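Can dry ice be left out of a national inventory?
Forum: Emissions accounting and treaty reporting
Posted Jun 25, 2024

Dutent
We run a food plant that buys 2000 kg of dry ice a month for chilling. The supplier says the CO2 is captured from an ammonia unit next door. Our parent company wants to report zero for it, on the grounds that the ammonia plant already counts that gas. The customer template has one line for "purchased CO2" and no field for origin. Do we report it or not? I read the reporting guidance twice and it seems to be written for countries, not for sites.

Poreck
Two separate systems are getting mixed up. A national inventory counts the gas once, in the country where it is emitted, and the usual practice is to leave it with the ammonia producer unless the capture is for long-term storage. Dry ice is short-term use, so the producer normally makes no deduction. 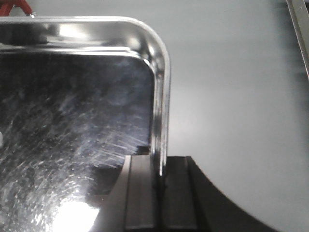

Stainless steel tray, rolled rim.

A company inventory is different. Your site releases the gas, so most auditors want it shown, either in the direct total or as a memo line with the origin stated. For 2000 kg a month that is 24 metric tons a year. Get a letter from the supplier that names the source plant and says whether any deduction was taken there. If one was, the gas has to appear in your total - otherwise it disappears from both books.

Kuzmenko
just put zero, its tiny. we had 58 tons and the auditor never asked

Drikix
I would not follow the last reply. Size only matters against the threshold in your own reporting rules, and you still have to write down why a source was excluded. Poreck has it right on the letter. One addition: ask for the origin by delivery period. Our supplier switched to a fermentation source in June without notice, and biogenic CO2 goes on a separate line. The template may not have a field for it. We used the comments box and it was accepted.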